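원격조종 티칭 vs 손으로 직접 잡고 티칭, 뭐가 낫나요 (소품 정리 태스크)
조회 2,000 | 댓글 8 | 공유 8

글쓴이: 귤까는밤
토요일 오후 내내 이거 붙잡고 있다가 올립니다. 급해서 두서없음 주의

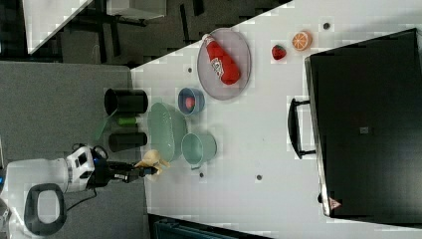
목표는 단순해요. 테이블 위 장난감 음식이랑 그릇류 집어서 정해진 자리로 옮기기. 지금까지 원격조종으로만 시연 모았고 200개쯤 쌓였습니다. 근데 학습 돌려보면 집는 건 그럭저럭인데 놓는 게 엉망. 그릇 위까지 가서 멈칫멈칫하다가 엉뚱한 데 떨굼

로그 다시 보니까 제가 조종할 때도 놓기 직전에 꼭 망설이더라고요. 손끝에 힘이 안 느껴지니까 화면만 보고 눈대중으로... 그래서 팔을 직접 손으로 잡고 끌면서 가르치는 쪽(다이렉트 티칭)으로 갈아탈까 고민중인데

1) 둘 섞어 써도 되나
2) 갈아타면 기존 데이터 버려야 되나
3) 바나나처럼 휜 물건은 어디를 잡는 걸로 통일하는지

경험 있으신 분들 부탁드려요. 월요일 전엔 방향 정해야 됨

--------

서랍속나사
손으로 끄는 게 무조건 편하긴 함. 처음 하는 사람도 금방 함
근데 카메라에 사람 손이랑 팔뚝 다 찍히는 거 어쩔거임? 학습할땐 손이 있고 실행할땐 없고. 저 이걸로 한달 날렸어요 9월 통째로

ㄴ 귤까는밤
아... 그생각을 못함. 마스킹으로 안되나요

ㄴ 서랍속나사
해봤는데 별로. 가려진 물건은 어차피 안보임. 궤적만 녹화하고 나중에 사람 빠진 상태에서 재생하면서 영상 다시 찍는 방법은 있음. 대신 물건을 원래 자리에 똑같이 되돌려놔야되는데 그게 사람 잡음

--------

muireann_k
외국인이라 한국어 조금 이상해도 이해해 주세요. Muireann Kavanagh입니다. 저는 원격조종 유지 추천합니다. 망설임은 방법 문제보다 조종자 연습 문제일 수 있어요. 우리 팀은 새 사람 오면 처음 100개는 저장 안 합니다. 그냥 연습. 그 다음부터 저장합니다.

ㄴ 양파링크
100개 버리는건 좀 과하지 않나요 ㅋㅋ 혼자 하는 사람은 그럴 시간 없음. 저는 첫날거만 버리고 나머지 다 씀

ㄴ muireann_k
혼자면 그럴 수 있어요. 그런데 나쁜 시연은 넣으면 나중에 빼기 힘듭니다. 누가 언제 한 것인지라도 꼭 적으세요.

--------

양파링크
글쓴님 멈칫 구간 그냥 잘라내면 안됨? 속도 거의 0인 프레임 빼고 다시 돌려보세요. 저 Stanance 쓸때 그걸로 꽤 나아졌음. 데이터 새로 모으기 전에 이거부터

ㄴ 서랍속나사
이건 반대요. 그리퍼 여닫을때도 팔은 멈춰있잖아요. 무식하게 자르면 그 구간까지 날아가서 집지도 않고 들어올리는 로봇 됨. 내가 만들어봄

ㄴ 양파링크
그리퍼 값 변하는 구간은 당연히 남기고요... 말을 안했네 ㅈㅅ

ㄴ 서랍속나사
ㅇㅇ 그럼 ㅇㅋ 앞뒤로 여유도 좀 두고

--------

bijan.s
3번 답. 휜 물건은 가운데. 끝 잡으면 들때 돌아감. 그리고 잡는 위치보다 접근 방향 통일이 더 중요해요. 어떤건 위에서 어떤건 옆에서 들어가면 모델이 그 중간으로 들어가서 물건 밀어버립니다

ㄴ 귤까는밤
헐 저 그때그때 편한대로 들어갔는데요

ㄴ bijan.s
그럼 그게 범인일 가능성 높음. 놓는 것도 마찬가지. 그릇에 놓을때 높이 맨날 다르죠?

ㄴ 귤까는밤
네... 어떤건 거의 닿게 어떤건 그냥 위에서 툭

--------

지하철두정거장
다들 통일하라는데 전 생각이 좀 다름. 너무 똑같이만 시연하면 물건 조금만 옮겨도 바로 무너져요. 방법은 통일, 시작 자세랑 물건 위치는 막 흔들기. 그리고 일부러 살짝 빗나갔다가 고쳐잡는 시연도 좀 넣으세요

ㄴ bijan.s
고쳐잡는건 동의. 단 빗나가는 부분 자체는 학습에서 빼야됨. 안그러면 빗나가는것도 배움

ㄴ 지하철두정거장
그건 양 봐가면서... 저는 그냥 넣었는데 괜찮았음. 태스크마다 다를듯

ㄴ bijan.s
전 안괜찮았어요 ㅋㅋ

--------

귤까는밤 (글쓴이)
정리하면
- 일단 원격조종 유지
- 멈칫 구간 잘라서 재학습 (그리퍼 구간 빼고)
- 접근은 위에서, 놓는 높이 정해놓고 새로 수집. 물건 위치는 섞기
- 연습은 따로, 저장 X

고쳐잡기는 의견이 갈려서 따로 폴더 파서 넣은거 안넣은거 비교해볼게요. 감사합니다 밥먹고 와서 재학습부터 돌림

ㄴ 서랍속나사
결과 꼭 올리삼. 다들 물어만보고 안돌아옴

--------

관련 글
· Zorkotetti 컨트롤러 지연 있을때 시연 품질 어떻게 맞추세요
· 리더암 무게 보정 안하면 손목 나갑니다
· Bumis 그리퍼 패드 교체 후기
· 시연 데이터 이름 규칙 공유해요

문의: 게시판 운영자 쪽지 | © Ó Conaill 로봇 사용자 모임 | 맨 위로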